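Cabinet Installer (Kitchens and Bathrooms) – Kotamberg

Posted 7 Nov 2019
Full time, permanent
Reports to: Jyoti Katiyar, Installation Manager

Harel Joinery manufactures and fits cabinets for residential kitchens, bathrooms and laundry rooms. The Kotamberg shop ships over 500 cabinet units a month. We are hiring one installer to join the existing crew.

Duties
Check site dimensions against shop drawings before delivery. Set, level and fasten base and wall cabinets. Scribe fillers and end panels to out-of-square walls. Hang and adjust doors, drawer fronts and soft-close hardware. Cut sink and cooktop openings in laminate tops. Stone tops are templated and set by a subcontractor.

Most jobs are occupied homes. Installers protect floors, run dust extraction on all cutting tools and leave the site clean each day. 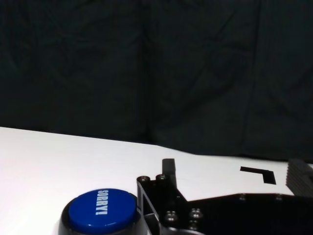
Requirements
A minimum of four years installing frameless cabinets. Ability to read plans, elevations and section details. Valid driver's license. Own hand tools – track saw, laser level and extractor are supplied. Lifting is part of the work; wall units over 20 kg are handled by two people.

Experience with the Situs job scheduling software is useful but will be taught.

Conditions
Hours are 7:00 to 3:30, Monday through Friday. Travel time between sites is paid. A tool allowance of $500 is paid each May after the first full year. No plumbing or electrical work is included in this position.

How to apply
Send a resume and photos of two completed installations to Aarti Nigam at the Kotamberg office. Shortlisted applicants will do a paid half-day trial in the shop, fitting a corner base unit and one run of wall cabinets.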